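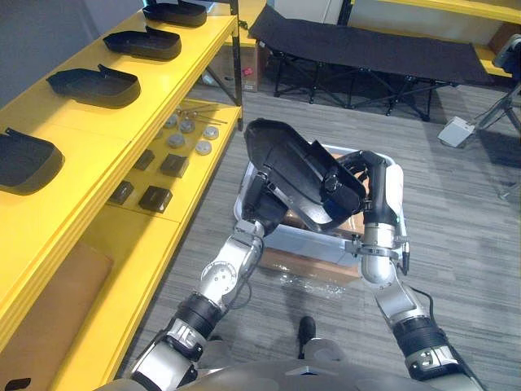

ROVDEN PUTS YELLOW SHELF ON SALE, HOPES STOCKROOM FLOORS WILL FOLLOW

Zundthorpe, 15/12/2019

Rovden, the Zundthorpe maker of furniture for rooms that customers are not meant to see, has opened orders for the Fandley, a low yellow shelving unit for the small parts of the shoe trade: insoles, liners, heel pieces, padded inserts and the odd bits that arrive with them and belong to no known shoe.

The Fandley has two levels, a top and a lower shelf, with thick rounded edges all the way round. It is meant to stand on the floor, at the side of the person unpacking, and to take goods straight out of a plastic bin. It comes in one colour. Requests for oak effect were read carefully and filed.

The unit was first shown to the trade in November, at an open day in Rovden's own showroom, where 50 shopkeepers, repairers and stockroom managers were given a cup of tea and asked to be rude about it. They were good at this. A number of their complaints have been acted on, among them the wording on the instruction sheet and the tea.

A problem in every back room

Anyone who has worked behind a shoe shop will know the bin. It is made of see-through plastic, it was bought for something else, and it holds black moulded shapes lying on top of other black moulded shapes. Left and right look alike until one of them is in a boot. The pair you want is underneath, and once you have found it the rest have to go back in.

"Our customers kept asking us for a better bin," said Ehsan Najafi, head of product at Rovden. "We made them one, with a divider, and they put things on both sides of the divider and carried on digging. So I asked if they would mind laying the things in a row. They wanted to know where. It was a fair point, and I went back to my desk."

The answer was a top at the right height for a person kneeling or sitting on a low stool, deep enough for a large insole to lie flat and plain enough for a black one to show up. The lower shelf was added after the first drawings came back, when it was noticed that people will put things under a shelf whether or not you have built them somewhere to do it.

Why it is yellow

Rovden tried grey, and then a tasteful darker grey. Black insoles laid on the dark grey sample were mislaid by the man who had laid them there. Yellow was brought in as a joke and has been in production since the second trial.

Against a bright yellow top, the outline of a black insert can be read from the doorway: which end is the toe, how wide it is, whether it has been put down the wrong way round. Rovden does not claim the colour is restful. It has been described by one buyer as "like being shouted at by a lemon", and the same buyer has ordered a second. 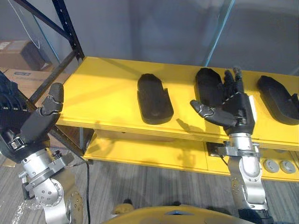
Do insoles have to be laid in a single row on the top?
A single row is what we suggest, with the toes all facing the same way and a gap between one piece and the next. The unit will put up with other arrangements, but you lose the benefit of being able to see what you have.

The row, and how to keep one

Each Fandley comes with a printed sheet on the method Rovden recommends. It was four pages long before the open day and is now one side of paper, the shopkeepers having pointed out that they were already able to put things on shelves.

The advice that remains is short. Stand the bin on the floor in front of the unit. Lift out one piece at a time, turn it the right way up over the bin and set it down at the far end of the row. Leave enough room at each end that the last piece is not hanging over the edge. Cardboard from the bottom of the bin should be kept if it is still flat, and plastic wrap should be picked up before anybody kneels on it, particularly on carpet, where it waits.

Small loose pieces get a short paragraph of their own. A heel flap, a tongue or a scrap of padding should be laid on the yellow top beside the insert it came with, and should stay there until somebody knows better. Rovden's view is that a part left in plain sight will be asked about by the next person through the door, whereas a part put somewhere safe will be found when the shop changes hands.

Pairs are a matter of local custom. Some shops like left and right side by side, and some keep all the lefts together, for reasons that are explained at length to new staff. The sheet takes no position. Mr Najafi takes one, but has been asked to keep it out of company documents. 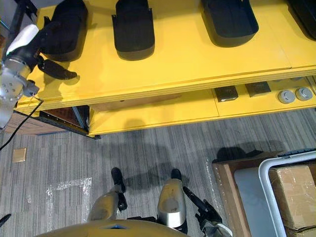
The lower shelf

The top is for things being looked at, and the lower shelf is for things that have been dealt with or are waiting their turn. Flat pads are at home there, and so are the small round items that roll off any other surface in the building. The lower level can be reached without moving what is above it, a feature several testers praised and the designer admits he had not thought about.

The shelf is also where samples go when a supplier's rep is expected. Rovden was told this in confidence by more than one shop and passes it on in the same spirit.

"I would like to say we studied how people use the space underneath," said Mr Najafi. "What happened is that we left a unit in our own packing room over a weekend. By the time I came back it had pads on it, a roll of tape and somebody's lunch. The lunch was not labelled. We have a poster about labelling."

What goes with it

Shops that would like to begin again with a clean bin can order the Uchida, Rovden's clear-sided floor box, at the same time as the Fandley. The Uchida has no divider. The divider has been withdrawn, and remaining stock is being used in the Rovden canteen to keep the forks from the spoons, a task in which it has also been let down by the public.

Customers who already own a perfectly good plastic bin are encouraged to go on using it. The sales department has asked for this sentence to be taken out, and it has been left in by agreement with everyone else.

Ordering and delivery

The Fandley is sold direct from Zundthorpe and through Rovden's usual trade dealers under order code 923. Units are delivered on a pallet and should be unpacked in the room where they are going to live. The instruction sheet is tied to the outside of the packing, the earlier habit of placing it underneath the unit having drawn comment.

Trade buyers may borrow a Fandley for 4 weeks before deciding. Loan units are yellow, as are the replacements sent out when a loan unit is kept by mistake, and Rovden will telephone politely in the fifth week. Shops outside the shoe trade are welcome to apply. The first such request came from a glove maker and is being looked at with interest.

The showroom is open to visitors by appointment. Parking is at the rear, past the old sample racks, which are dark grey and should be approached slowly after dusk.

About Rovden

Rovden designs and builds shelving, benches and boxes for stockrooms, workrooms and repair counters. It is based in Zundthorpe. Its other products include a stool of the correct height for the Fandley, on which work continues.

Press contact

Ehsan Najafi, Rovden, Zundthorpe. Loan units are available to trade publications on request, and the company would be grateful to have them back.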